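Open day at the Tostwood mill

2018-04-20

I finally got to the Tostwood open day, and I've been boring everyone at home with it ever since! The old woolen mill sits at the bottom of Skolville, right on the river, and it lets visitors in twice a year. We got there at 10 and there was already a line out to the bridge.

Our guide was Akosua Aryee, who started in the carding room at 21 and now looks after the dye house. She took us to the raw wool store first (the smell! lanolin and hay and something like wet dog, and I loved it), then up a very steep iron stair to the carding machines. I had no idea how loud they would be. You feel it in your teeth. Florian Rey, my long-suffering travel companion, put his earplugs in and kept them in until lunch.

The weaving shed has 40 looms, most of them running while we were there. Kekeli Mensah let us try tying a weaver's knot, and I got one right on my sixth go. He does it with one hand while talking to you. The warp on the loom next to him had 3000 ends in it, every one threaded by hand, and he told us the job had taken two people the better part of a week.

Lunch was in the canteen: lentil soup, brown rolls and a slab of ginger cake for very little money. Get the cake.

In the afternoon there was a hall full of fabric stalls and a mending table, and this is where I could have stayed all night. Bernice Kpodo was teaching people how to care for fleece and knits, with a heap of things to feel and compare. She washes hers cool and inside out, skips the softener, and goes over the pills with a little comb once they're dry. I bought the comb.

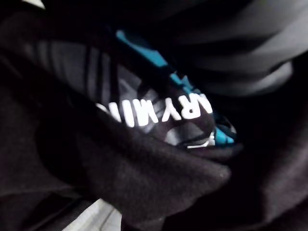
Black fleece, a little pilled, with a dark print and a stripe of teal behind it.

The remnant bins were by the exit, and I came away with two pieces of gray herringbone and a bag of yarn ends (Florian carried them, bless him).

Parking is free in the field behind the mill, but it was muddy, so wear boots. The next open day is in July and they're hoping to have the water wheel turning by then. I've already put my name down.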